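Saturday, May 23, 2020

I've worked at the Mindton packing site for 11 years, mostly on gift orders. Those are the mixed boxes, where one customer wants a book and a bottle of dressing and the next wants something else entirely. Since April we've been getting ready for two arms on the gift line, and so far all of that work has been in simulation.

Iona Lamont runs the simulation from her kitchen and sends me files most evenings. My job is to tell her what a packer would do. I had never thought about which end of a book I reach for until she asked me to write it down.

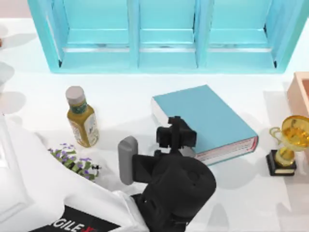 There are 152 items on the list she wants covered. Flat, heavy things are easy to explain. Anything with handles or stems takes me a page of notes, and then Lachlan Guthrie reads them and asks for less.

My title changed to "process lead" and the pay went up a little. I do miss the floor — I sit down for most of the day now, and my back doesn't like it any better.

The part we argue over most is putting things away. A person feels the edge of a shelf and corrects without thinking. Every ledge and step has to be considered separately for the arm.
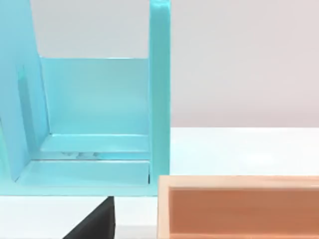

## What happens to the rest of us

Ten people pack gifts on my shift. The company says no one loses a job this year, and that four will move to returns. Amancay Durán already asked to go, as returns finishes earlier and she has kids to pick up. Ovidiu Cârstea doesn't want to move and has said so in every meeting.

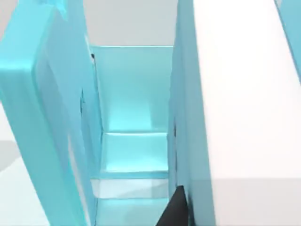
I'm somewhere between them. I'd like the heavy lifting gone, and I'd like the new people to still learn how to pack a box by hand. I asked Masaru Ichikawa if we could keep one manual bench open. He's taking it to the plant manager on the next call, and I'm supposed to send him my reasons by then.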